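Spent Sunday at the Wokeo open day, mostly at the Plereck bench. Plereck is a towel-folding policy for two small hobby-servo arms, one orange and one black.

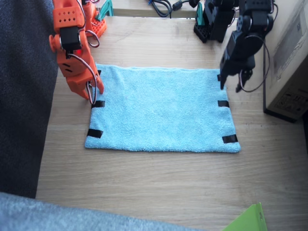
Training used 244 demonstrations, all teleoperated, and the policy outputs joint targets at 13 Hz. The strips of black tape on the short sides give it some contrast on plain light blue terry.

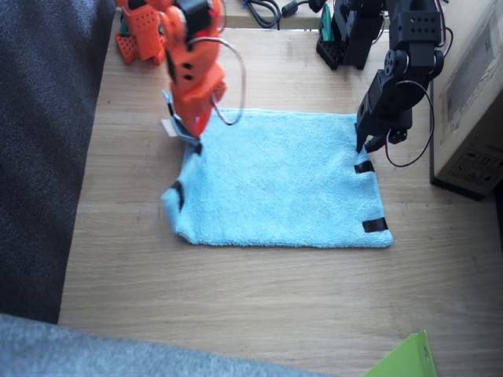 Grasping is the weak point. A hobby servo has little torque to spare, and a jaw that closes a few millimeters high gets only loops of pile - the Wulberg group reported the same with thicker cloth.
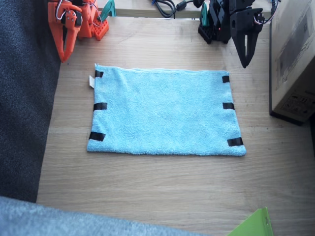

I asked about failure rates. They log every attempt, 300 so far, and 47 ended with a dropped corner. Reset is by hand, and the towel's starting angle is left to vary. 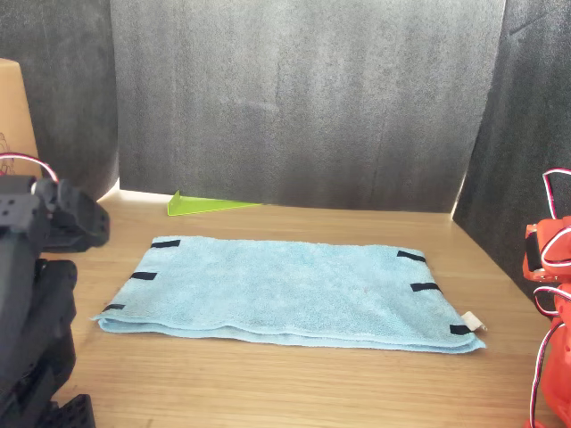 Virág commented that dropped corners should be split by arm before anyone blames the policy, as backlash in one wrist would give the same number. I've asked Wokeo for the logs.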